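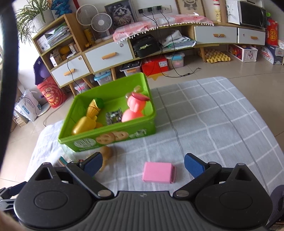 Just buy a proper toy chest and be done with it, a reader wrote under my last post, and I get it, I really do. But we had a toy chest. It was big and deep and it swallowed everything smaller than a shoe. The rubber octopuses lived at the bottom of it with a lot of crumbs and we didn't see them from July until after New Year's.

So we're a cookie box household now. Ours is the bright green one with cookies printed on the front, and it sits out where a kid can reach it. This is how I sort the little toys into it, start to finish. It takes me one cup of coffee, two if I'm letting a child "help."

What you'll need

One empty cookie box with the top off
A flat surface with a cloth or a sheet on it
A damp rag
A bag for giveaways
A spot on a shelf for anything too big

First, wash the box and dry it all the way. Run your finger around the rim, too. If there's a rough spot, smooth it down or pick another box (you will have another box, we always have another box).

Step 1. Dump it all out

Spread a cloth or an old sheet and tip the toys onto it. I like a plaid or a check, and don't ask me why, I just think small stuff is easier to spot on a pattern with straight lines. Shake out the crumbs while you're at it. Push everything flat with your hands so nothing is hiding under anything else, then wipe down whatever feels sticky. The rubber animals are always the worst for this.

Step 2. Pull out the things that aren't toys

You'll find paper, foil, clips, bits of packaging. Put them in a pile of their own and go through it at the end. I used to throw this pile away without looking and that's how we lost the library card. Notes and drawings go to whoever made them – they get to decide.

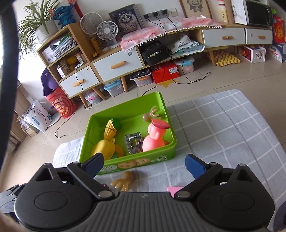 Cards and little booklets get pulled at this point too. They bend if they ride around with the toy corn, so mine go on the shelf with the other paper.

Step 3. Make two families

Food on one side, creatures on the other. That's it! I tried a fancier system once, from a Sorkville parenting newsletter, with 9 categories and printed labels, and it lasted until lunch. Kids understand food and they understand animals. A starfish is an animal. A grape bunch is food. A cake is food even if it's made of rubber. If something fits neither family (we have a pink block that I have never been able to place), let the kid choose a side and stick with it.

Step 4. Load the box, tall things last

Round fruit goes in first, since it rolls and you want it at the bottom. Lay the peach and the pear down, then stand the corn up along a wall with the husk poking out. It makes a good handle. Anything with legs or tentacles gets draped on top, and please don't cram the octopuses into the corners or they'll come out with a permanent wave.

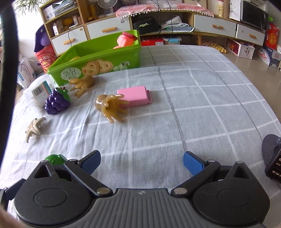

Leave a couple of inches free at the top if you can. When the box is full, it's full, and whatever is left over has to swap places with something or go in the giveaway bag. I hold firm on this one. I do not hold firm on much else.

Step 5. Give the box a home

Ours goes on a low shelf by the drawers. I paid 157 for a Lei rolling cart before we switched and it's now where I keep yarn, so learn from me. If your shelf is slick, put a scrap of drawer liner under the box. Mendarik sells it by the roll, but the dollar store kind is fine.

Keeping it up

I redo the whole thing when I start finding vegetables in the couch, so every couple of weeks. In between, the rule is that the food goes home before dinner and the creatures go home before bath. Some nights that happens. If you're sorting for more than one kid, give each of them a box with a different picture on it and skip the name tags.

Next up is the sock drawer, and I'm already tired.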